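The Shelf, newsletter of the Clandano Book & Fan Club

Feb 29, 2024

What I'm reading: the Flarovine wrestling book is finally out

Hello again, shelf people! A leap day issue felt like too good a chance to pass up, so you're getting this one a little early and a little longer than usual. Coffee is on, the mailbag is full, and I have a very heavy book on my knees as I type.

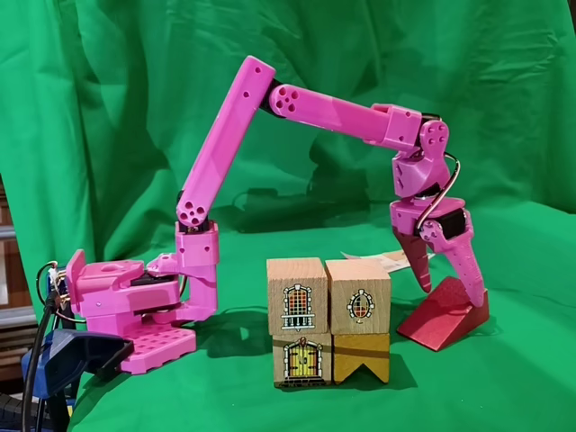
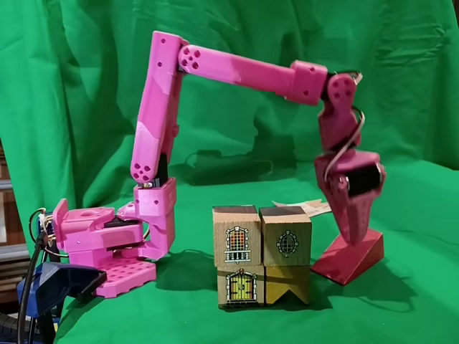 Ropes, Posters and Popcorn

OK, the book. "Ropes, Posters and Popcorn" is Bjartur Sveinbjörnsson's history of small-town wrestling shows, published by Tedholm, and I have been pestering people about it since last summer. It runs to 303 pages, and I read the first half in one sitting with a bag of pretzels (there is now salt in chapter four, sorry to whoever borrows my copy).

If you only know wrestling from television, this is the other end of the business. Bjartur spent years driving to armories, high school gyms and county fair barns to talk to promoters, ring announcers, seamstresses and the guys who haul the ring around in a truck. The heart of it is a company called Flarovine, which ran a Friday card for decades and never once, as far as he can find, made it onto a TV station anybody could pick up clearly. They had a champion, a belt, a long list of villains and a concession stand that apparently made more money than the gate.

I loved the belt chapter most. The Flarovine belt was lost, left on a bus, pawned, repainted and on one occasion handed to the wrong man because the announcer had his cards out of order. They kept the result! The wrong man held it for five months and turned out to be pretty good at it. Bjartur found him living two towns over and the interview is a delight, all grumbling and pride. He still thinks he won fair and square.

The pictures in the book are wonderful too. There are 140 of them, mostly show posters printed on that cheap orange and yellow card stock, and Tedholm has given the best ones a full page each. You can see the pencil marks where somebody worked out ticket prices in the margin. My favorite has two wrestlers' names spelled differently from the way they're spelled in the program for the same night, and Bjartur runs them side by side and lets you enjoy it.

A few grumbles, because I'm me. The index is thin. I wanted to go back to a story about a tag team who fell out over a station wagon and it took me most of an evening to find it again. The chapter on the women's cards is the shortest in the book and it deserved a lot more room, especially after he tells you those were the nights that sold out. And the type in the captions is tiny. I had to go and stand under the kitchen light.

But as a thing to own, it's a beauty. The cover is a deep red cloth with the title stamped in gold, and it lies flat when you open it, so you can eat lunch over it if you're careful. I'm not careful.

Getting a copy

Tedholm is selling it through their own store and through most independent shops. There's also a signed edition in a slipcase with a reprint of one of the posters folded inside, and those are limited. Our club has been offered up to 113 of the signed ones at the regular price, so if you'd like one, reply to this email with your name and whether you want to pick up or have it mailed. One per household for now. If there are any left in a couple of weeks I'll open it up to seconds.

Please don't send money yet! I'll write back to each of you with the total once I know what shipping comes to. Last time a bunch of you paid in advance and I spent a whole weekend matching checks to names.

April get-together

Bjartur has agreed to come talk to us in April, which made me jump up and down in the parking lot of the hardware store where I took the call. The plan is a short reading, then a conversation with Troels Fogh, our resident wrestling brain, then questions from the floor. Troels has been to more live cards than anyone I know and has already sent me two pages of things he wants to argue about, starting with whether the wrong man's reign should count.

We'll be in the upstairs room at Bergmann again. Doors at 6:30, reading at 7. Bring your own copy if you want it signed, and if you have any old programs, ticket stubs or posters in a drawer somewhere, bring those as well. Bjartur is working on a follow-up and would love to see them. He says he's happy to look at anything, however creased.

From the mailbag

Several of you wrote in about the last issue to ask what I meant by a "work" and a "shoot," which is fair, I threw those in without a thought. A work is anything planned as part of the show. A shoot is when it's for real, or when everyone wants you to believe it is. Bjartur has a glossary at the back of the book that explains all this much better than I do, plus a dozen terms I'd never heard.

And to the reader who asked if we'll ever cover roller derby: yes please, send me titles!

Next issue I'll have the final details for April and my thoughts on a ring announcer's memoir that's been sitting on my nightstand. I'm two chapters in and he's already been fired twice.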